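La conservación de los archivos parroquiales y el problema del papel del siglo XIX

18 de abril de 2020 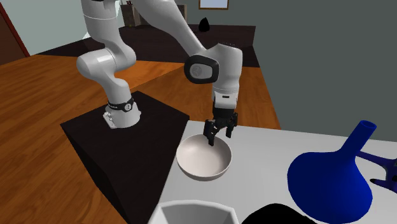 Waqas Malik objetó, tras leer la entrada anterior, que el papel industrial no merece el mismo esfuerzo que el pergamino o el papel de trapos, y que los archivos pequeños harían mejor en digitalizarlo y dejar que siga su curso. La objeción es seria y merece una respuesta más extensa que la que permite la sección de comentarios.

Conviene recordar que la mayor parte de los fondos locales que se consultan hoy pertenece precisamente a ese periodo. En el archivo de Pridport, cuyo inventario tuve ocasión de revisar el pasado noviembre, constan 2,323 expedientes, y los anteriores a 1800 ocupan apenas un armario. El resto son padrones, libros de cuentas, correspondencia y certificados escritos sobre pasta de madera, con encolado de colofonia y alumbre. La acidez de estos soportes es conocida: el papel amarillea, pierde resistencia al plegado y termina por fracturarse en los márgenes, que es donde el lector apoya los dedos.

La digitalización resuelve el acceso, pero deja sin atender cuestiones que solo el original permite estudiar. El fondo Gilbert ofrece un caso ilustrativo. Se trata de 12 cuadernos de contabilidad doméstica, reproducidos en su día en blanco y negro, en los que dos tintas distintas separaban los gastos propios de los ajenos. En la reproducción esa distinción desapareció. Quien trabajó con ella atribuyó a la familia deudas que correspondían a un vecino, y el error pasó a la bibliografía local, donde permanece.

En cuanto al coste, debe distinguirse entre restauración y conservación preventiva. La primera es cara y ha de reservarse a piezas concretas. La segunda está al alcance de casi cualquier institución: carpetas con reserva alcalina, cajas de cartón neutro, retirada de grapas y clips oxidados, control de la humedad y persianas bajadas. En Bimance se aplicó este programa a lo largo de tres años, por secciones, comenzando por los legajos de mayor consulta. La instrucción interna, que se me facilitó amablemente, ocupa una sola página.

Admito que la desacidificación en masa plantea dudas. Los tratamientos requieren traslado, seguro y selección previa, pues ciertas tintas y sellos de color no los toleran. El legado Oltetti quedó excluido por ese motivo, a mi juicio con buen criterio, y se optó por interfoliar los volúmenes con papel permanente. La medida no detiene el deterioro, aunque reduce la migración de ácidos entre hojas contiguas.

Queda pendiente la cuestión de los periódicos, donde la posición de Malik me parece más sólida. Cuando existen varios ejemplares de una misma cabecera, procede acordar entre archivos cuál de ellos conserva la serie física y en qué condiciones. Dedicaré a este asunto la próxima entrada, con referencia a los formatos de gran tamaño y a su almacenamiento en horizontal.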